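Dondatcombe kitchen clear-out — the pictures

Posted 14th October

Right, finally got these up. Sorry for the wait, the upload kept dying on me. We spent the weekend going through the kitchen at the Dondatcombe house before the new tenants come in, and Freya wanted a record of what was in there and what went where. Captions are mine, typed fast, so tell me if I got a name wrong. A few of the early ones came out too dark to use and I left those off.

If you want a full size copy of anything, email Kelly Birkett and give her the heading it's under. Don't reply to the list please, last time everyone got 352 messages.

Before you scroll — quick notes

Plates and bowls went to Stuart Hartley. He has the garage space. Anything chipped is in the crate by his side door, help yourself.

Pans: Roland took the big ones. The lids don't all match, he knows.

Glasses are split between Freya and Alfie. Alfie's lot is going up to Viner in a week or two, so if you were promised the tall ones speak up now.

Paper stuff (recipe cards, the manuals, the Hinderix oven booklet) is in one folder. Kelly has it. She is scanning the cards, slowly, up to 400 of them and half are stuck together. She'll send them round when there done.

Wrapping. We ran out of newspaper before lunch Saturday and switched to whatever came to hand. Foam sleeves are great for bottles and jars, useless for anything wide. Fold them flat after and they go in a drawer, take up no room. Please bring them back to Stuart, he wants them for the Dobson move in June.

Food from the cupboards: unopened and in date went to the neighbors. Everything else got tossed. Nobody needs to ask about the spices, there gone.

Cleaning supplies stayed in the house for the tenants. Same with the tablecloth — Freya says it fits that table and nothing else any of us own.

And the pictures

The table, late on

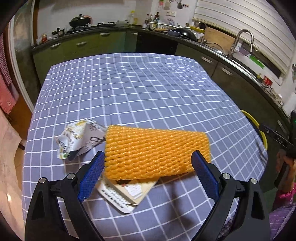
Orange foam sleeve squashed flat, plus a crumpled white food wrapper and a packet with a white flap. Blue-grey cloth with the white grid, still needs an iron. Olive green cabinets along the back.

Still to come

Hallway and the back bedroom. Alfie Entwistle has those on his phone and says he'll send them, he has said this before. Roland Gosling is doing the shed on his own, so expect pictures of rakes.

Keys go back to Freya Hulme. If you have a spare set drop it at hers, not through the letterbox, the dog gets them.

Will add more when I have em.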